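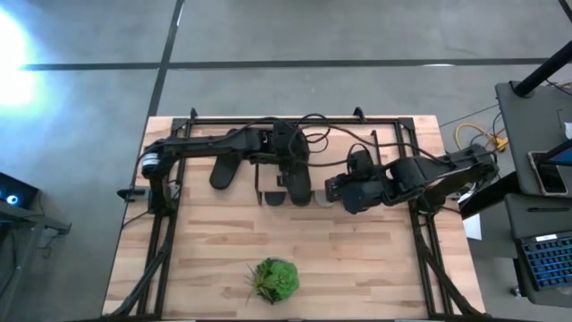 4.2. Acuerdo entre lectores de posos de café

Quienes nos hemos sentado alguna vez ante una taza volcada sabemos que la lectura empieza mucho antes de nombrar el primer símbolo, con la charla, el platillo que se gira y la pregunta que el consultante trae medio pensada. Por eso quisimos conservar, en la medida en que lo permite un estudio, el ritmo pausado de las sesiones, y agradecemos de corazón la paciencia de los 18 lectores de Zilitz y Sasulier que nos abrieron sus casas en septiembre.

En total se interpretaron 266 tazas, de las cuales 200 fueron leídas por dos personas que no habían hablado entre sí. Pedimos a cada lector que asignara lo que veía a ocho motivos tradicionales – ave, camino, anillo, árbol, pez, llave, montaña y serpiente – y que señalara si estaba junto al borde, en la pared o en el fondo. La posición importa mucho en la escuela de Sasulier, donde el borde habla de lo inmediato y el fondo de lo que tardará en llegar; en Zilitz, en cambio, se atiende sobre todo a la cercanía del asa.

El camino y el ave fueron los motivos en que más coincidieron las parejas. Con la serpiente ocurrió lo contrario, y nos parece comprensible, pues muchos lectores prefieren llamarla río cuando el consultante está preocupado.

Figura 2. Mesa de madera clara con dos sandalias negras, una cuerda marrón y una planta artificial verde.

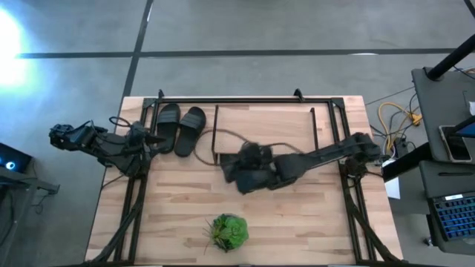
Una lectora de Zilitz nos comentó, al conocer estos resultados, que dos personas pueden dar nombres distintos a una mancha y aconsejar exactamente lo mismo, y que a ella le interesaba bastante más el consejo. Tomamos nota de su observación y volveremos sobre ella en el apartado 4.3, donde comparamos las recomendaciones finales.

Última actualización: 12 de febrero de 2023

Inicio Artículos Números anteriores Contacto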